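Flellance tuck shop and back kitchen -- walk-round, 1/2/22

I do this one with a mug of tea in one hand, so forgive the handwriting if you're reading the paper copy. Same order as always: front door, shop floor, kitchen, store.

## Front and shop floor

- [x] **Front door opens fully and closes on its own.** Still a bit keen on the closing -- it got me on the heel. I've backed the closer off a quarter turn.
- [x] **Exit sign lit.** Yes, and I finally dusted it!
- [ ] **Floor clear, no trip edges.** Not quite. The mat by the Fumemen noodle shelf curls up at one corner. Tape is on it for now but I'd like a new mat before May, please.
- [x] **Shelves fixed to the wall.** Gave them all a good shove. The tall one creaks but doesn't budge.
- [x] **Fire extinguisher in date, pin in.** Fine. Tag number 291, matches the book.
- [ ] **First aid box full.** Out of small plasters again (who is eating them?). I've put them on the list.

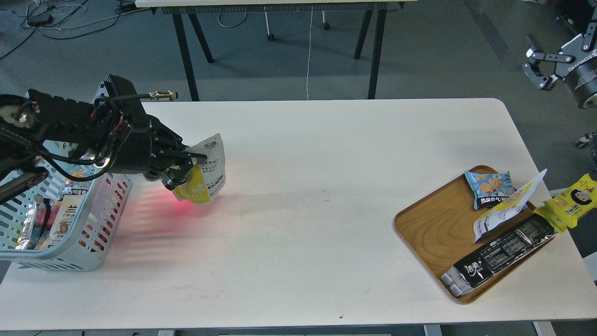
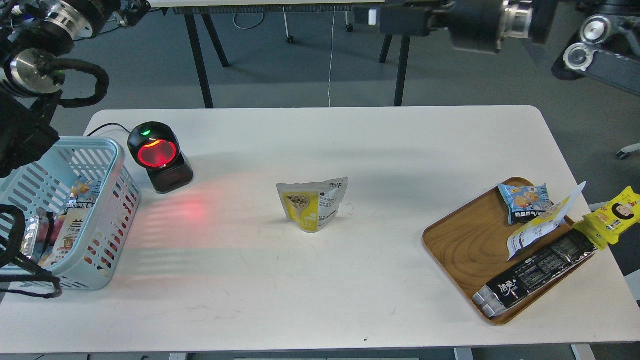
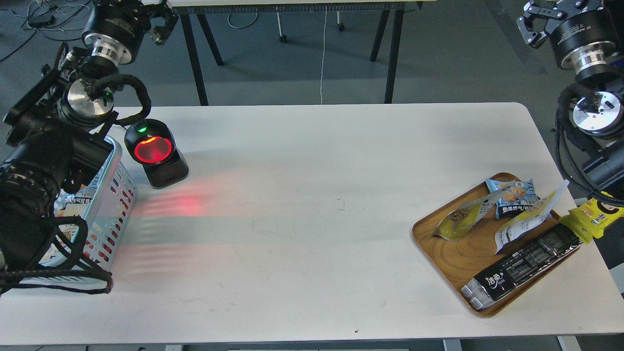 Allergens took me longest this time, and I make no apology for that. Every packet we sell needs an ingredients label people can read, and where the original isn't in English we need our own sticker on it as well, with the allergens in bold. I'm forever finding stickers stuck right over the use-by date, which helps no one. Snacks with Chinese lettering on the pack, like the ones in the blue basket, want checking one at a time against the supplier sheet, and please don't guess from the flavour. Nivora sent the new sheets through and they're in the red folder. If a packet isn't on a sheet, it doesn't go out.

## Kitchen

- [x] **Fridge at 5 or under.** It was at four both times I looked.
- [x] **Kettle and toaster leads.** No nicks or scorch marks. Crumb tray was a disgrace, now emptied.
- [ ] **Heater.** The 3000 watt one must not go on the extension lead with the kettle. I found them sharing AGAIN. I've moved the heater to the wall socket and written a rude note.
- [x] **Hot tap.** Runs clear, sign still up.
- [x] **Fu cleaning spray locked away.** Yes, and the key's on its hook.

## Store

- [x] **Heavy boxes low down.** Mostly! I shifted the tinned stuff off the top shelf.
- [ ] **Light.** Flickers for almost 20 seconds before it settles. New tube needed.
- [x] **Signs of mice.** None, touch wood.

Still open: mat, plasters, heater habits, store light. I'll go round the open ones again once the tube's been delivered.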